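Visit notes: Kollby works, Gorunden

Posted 5th November

Back from Kollby and typing this up before I forget it, so excuse the state of it. Half of this was written on the train with a cold cup of tea.

For anyone who doesn't know it, Kollby make and pack wooden toys and classroom sets. Been on the same site at Gorunden since 1950. You come in past the timber store, sign a book, get given a hi-vis that fits no human body, and then wait in a corridor full of old catalogues. I could have stayed in the corridor. The early catalogues are lovely.

There were 12 of us on the tour, mostly from small manufacturers, a couple from a college. I went because we're looking at the same sort of kit at our place and I wanted to hear from the people who stand next to it all day, not the people who sell it. Got a fair bit of that, though you had to hang back from the group to get it.

First stop the saw shop. Loud, hot, smelled wonderful. Not much automation in there and no plans for any, they said. Moved through quickly. Then paint and drying, where the racks used to be pushed by hand and now go round on a chain. The chain went in three years ago and the painters talk about it like it's always been there. One of them said her shoulders stopped hurting inside a month. Another said he misses the walk -- he used to get a chat at each end of the run and now he gets one at neither. Wrote that down.

Then hall 3, which is what we'd all come for. Packing and sorting.

How it used to work: mixed shapes came off the line in tubs, and a bench of packers picked them into sets by colour and shape. Quick hands, dull job, sore wrists. Everyone on the bench did the same thing all shift, swapping ends at the break so nobody got the draughty side the whole day. The sorting is now partly done by arms, running on a control package called Plollus. The packers check the sets, deal with whatever the arms get wrong, fill the boxes and do the odd orders by hand. There are a lot of odd orders. Schools want four of this and none of that, and the arms aren't set up for it.

No one lost their job over it, was the official line, and the people I spoke to backed that up, with a bit of a shrug. Two retired and weren't replaced. So make of that what you will.

What has changed is the sort of tired you get. I heard this from three seperate people. The old bench was tiring in the hands. The new job is tiring in the head, as you're watching for the one thing that's wrong and most of the time there isn't one. One packer said she'd go home before and cook, and now she goes home and sits. She still wouldn't go back. Wrists, again.

They've started rotating people every hour, checking then boxing then hand orders, and that came from the floor. Management had planned for half shifts. Took until January for anyone to agree to try the hourly thing and it stuck straight away. If I take one thing back to our lot it's that.

Pay: packers who've done the Plollus training get a bit more. Some haven't done it and don't want to. There's a bit of feeling about that, you could tell by who stood where.

Lunch was sandwiches and a very good ginger cake. Short talk during it from the firm that did the fitting, Mirzaei, lots of slides, too many arrows. The useful part was questions at the end. Somebody asked what happens when an arm stops. Answer: it stops, a light comes on, and a packer can clear the board and restart it without calling anyone out. In the first weeks they weren't allowed to. Had to ring an engineer and stand there. The packers hated that more than anything else, being made to stand and wait next to a thing they could see how to fix.

After lunch, room 301, up the back stairs. The training room. Small tables for trying things out away from the line, and the part of the day I liked best. 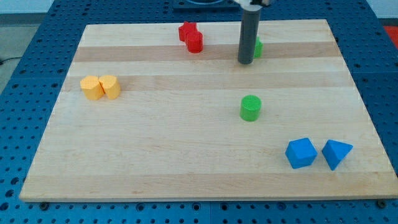 Shape matters a lot more than I'd have guessed. A cylinder standing upright is easy going. Stars are a nuisance, and so is anything touching its neighbour, as there's nowhere to get in between. The packers knew all this already from years of doing it by hand, they just go about it differently -- nudge it with a finger and pick it up in the same move. One of the trainers used to be on the bench herself and she said the best thing the fitters did was ask the bench which shapes they hated. Same list, near enough.

New starters get a morning up there before they go anywhere near the hall. A few of the long-servers go up too, on slow days, and one of them told me he'd come round to the whole business that way. Being allowed to get it wrong with no boxes waiting. He'd been dead against it.

Things I didn't get an answer on: what the whole lot cost (asked twice), how the night shift feel about it as none of them were there obviously, and weather the hand orders will stay by hand. The packers think yes. The Mirzaei people looked at their shoes a bit.

Practical stuff if you're going on the next one. Parking is awful, get the train. Proper shoes, they will turn you away in trainers. Bring ear plugs if you're fussy as theirs are the foam sort. It overran by nearly an hour and I missed the shop, which shuts early, so no toys for my nephew.

Will add my notes on the drying chain when I've found the other notebook.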